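Retractions and Follow-ups in Online Celebrity News: A Headline Study

Parveen Jayasinghe, Tahsin Khan, Shanthi Patwary
Supervisor: Asanka Gunawardena
Submitted 29 January 2019

1. Background

Entertainment sites often publish a claim about a performer before it has been confirmed. When the claim is later denied, the site can change the original article, publish a second one, or do nothing. The project measured how often each of these happens and whether the wording of the first headline has any relation to the outcome.

2. Material

Headlines were taken from three entertainment sites, Pritudari, Hustex and Provstead. The collection script ran once per hour through October and stored the headline, the first paragraph and the time of publication. It returned more than 2000 items. Duplicates, photo galleries and sponsored posts were removed, and 1000 of the remaining items were drawn at random for coding.

Each item was placed in one of four groups: relationship, health, legal or contract. Items that fit two groups were coded by the first verb in the headline. This rule is crude - a headline such as "Singer sues ex over tour deal" goes to legal even though the article is mostly about a contract - but it gave the same result for all coders in the pilot round.

3. Coding procedure

Two coders read every item independently. The third settled disagreements. A claim was marked as hedged if the headline contained "reportedly," "may," "sources say" or a question mark. Quotation marks alone did not count as hedging. A follow-up was any later article on the same site that named the same person and referred to the same claim.
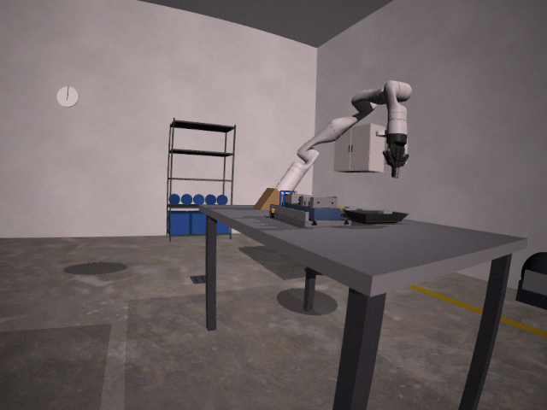
Figure 1. Simulated workshop with white robot arm and grey table.

Silent edits were found by comparing the stored first paragraph with the live page at the end of the collection period. Changes in spelling and punctuation were ignored. Edits further down the article could not be detected, so the count of silent edits is a lower bound.

4. Results

Health claims were the most likely to receive a follow-up, and relationship claims the least likely. Hedged headlines were followed up less often than unhedged ones in all groups except legal, where there was no clear difference. Provstead marked its corrections with a dated note. Hustex and Pritudari mostly replaced the text without a note.

5. Limitations

The sample covers a single month and three sites. An award show or a large trial would shift the balance between groups. The Bhattacharjee word list, used to check the hedging codes, was built for political news and misses common gossip phrases such as "pals claim." We thank Paweena Ratanaporn for access to the server on which the script was run.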